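Casham moves depot scanning off its old servers, with three sites still to go

Parcel carrier Casham has switched most of its depots to a new tracking platform, ending a long stretch of running two systems side by side. The company says customers should see scan updates sooner and fewer parcels stuck on "in transit" for a whole day.
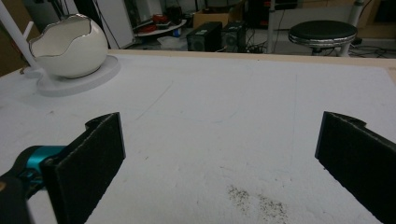 LENNOX, 25 January 2022 – The new platform, called Gullik, took over from the old one overnight at the Lennox hub. Smaller depots had gone first. Three sites are left, including Herthorpe, the biggest, and those are due in February.

Mitali Patwary, head of technology at Casham, said the overnight move was quieter than she'd planned for. "We had people on the phones till morning and they mostly drank coffee," she said. "One depot had a printer that wouldn't talk to anything. That was the worst of it."

Gullik was built in house. The team is 14 people, up from a handful when the work was signed off, and Patwary said hiring was the slowest part of the whole job. Two offers fell through over pay. One developer came over from the customer service desk, where she had been fixing the team's spreadsheets on the side.

What changes for customers: scans now go straight to the tracking page. Under the old setup each depot saved up its scans and sent them in batches, so a parcel could be on a van and halfway to the door before the website knew it had left the shelf. Casham got a lot of complaints about that over the holidays, and retailers got more.

Tracking numbers stay the same. Old links in emails will keep working too, though they'll bounce through a redirect for now.

What changes for drivers: not much yet. The handhelds are the same ones, with a new app on them. The app holds on to scans when there is no signal and sends them later, something the old one did badly or not at all. Drivers in the hillier routes out of Herthorpe have been asking for that for years.

The company has put the app on 714 handhelds so far. It wouldn't say how many are left.

We use cookies to make this site work and to see which stories get read. By continuing to browse you accept our cookie policy. Accept | Manage settings

Kenna Carnegie, who runs operations at Lennox, said her shift leads were wary going in. The last big change, to the route planning tool, went live on a peak morning and had to be pulled by lunch. "So they'd heard it all before," she said. "I told them we keep the paper backup sheets at every door until they tell me to take them away. They havent told me yet."

She said the thing she notices most is the dock screen. It used to show a count that was an hour old. Now it shows the trailer that is being emptied, and the leads can move people over before a line backs up. Carnegie would like the screens to be bigger.
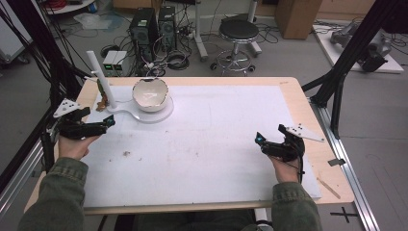

There were snags. Labels from a few older retail accounts came up as unknown on the first night and had to be keyed in by hand. Patwary said the fault was in how the old system padded its account numbers, and that a fix went out before the second sort. Returns were slow to show up as well. That one is still open.

Money: Casham wouldn't give a total cost. It did say the old servers ran in a rented room at Lennox and that the lease ends this year, so some of the spend comes back that way. Running both systems had also meant paying for two support contracts, one with a supplier that had stopped adding features.

The old system isn't off completely. It'll stay on in read-only form so that claims staff can look up past deliveries, and it has to feed Herthorpe and the other two sites untill they move. Patwary wouldn't be drawn on a switch-off date. She has given one before, she said, and had to eat it.

Next up is a link for retailers. Casham has 240 business accounts that pull tracking data into their own order pages, and each has to be pointed at the new feed. The company has written to all of them. Accounts that do nothing will keep getting the old feed for now, with the old delays.

Carnegie's view on the Herthorpe move was short. More doors, more vans, and a night sort that barely stops. She is sending four of her own leads over for the week to stand with the crews there, and says she wants them back.

A tighter delivery window is also planned, so people waiting in get a shorter slot by text on the morning of the drop. Patwary said the data for it is there already but the routing side isn't ready. No date on that either.

Casham said customers with a parcel that hasn't updated should check the tracking page again before calling, as phone lines are busy this week. Returns queries can go through the web form.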